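Balance of Performance Has Gone Far Enough

Every season the same argument comes back in endurance racing, and every season the people who write the rules answer it with another table of weights and restrictor sizes. I think the table should go, at least in the smaller GT series where it does the most harm.

Balance of performance started as a way to let different cars race together. A big front-engined coupe and a light mid-engined car will never be equal on their own, so one gets ballast and the other gets a smaller air restrictor. Fair enough. Without some of that, everyone would buy the same car by August and the grid would look like a one-make cup.

The trouble is what it has turned into. In the Donditz series last year the numbers changed before every round. The Korkelum team spent the winter on a new rear suspension, found real time with it, won the opener and was handed 43 kilos for round two. They finished well down the order. Vermeulen brought nearly the same car it had run the year before and got a bigger restrictor as a reward. If I ran a small engineering group I would look at that and stop spending money on engineering.

Teams know this, and so they hide their pace. Drivers lift on the straights in practice. Cars run with more fuel than they need in qualifying. I sat through a four-hour race where I don't believe the leaders pushed for more than the final 18 minutes, and people had paid to watch it.

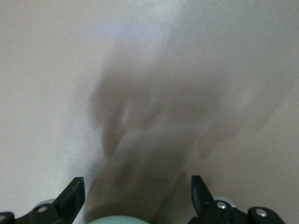 Sirkar wrote in after my last column on this to say that I was forgetting who pays the bills. Take away the balancing, the argument went, and the factories with the most money win everything, the private teams go home, and there are 200 people left in the stands.

I take the point about money. But private teams are not doing well now either. They have the least influence over the numbers and the fewest staff to argue their case, and a late change in ballast means new springs and new tires they had not planned to buy.

My suggestion is simple. Set the numbers once, before the first race, from a test that an independent driver carries out in every car. Publish the data. Then leave it alone until the season is over. If a car is too fast, it wins the title, and the others have a winter to catch up. A cost cap on development parts would do more for the private teams than any amount of lead bolted to the floor of somebody else's car.

There will be dull years under that system - I accept that. There were dull years before, and the cars that won then are the ones people still talk about.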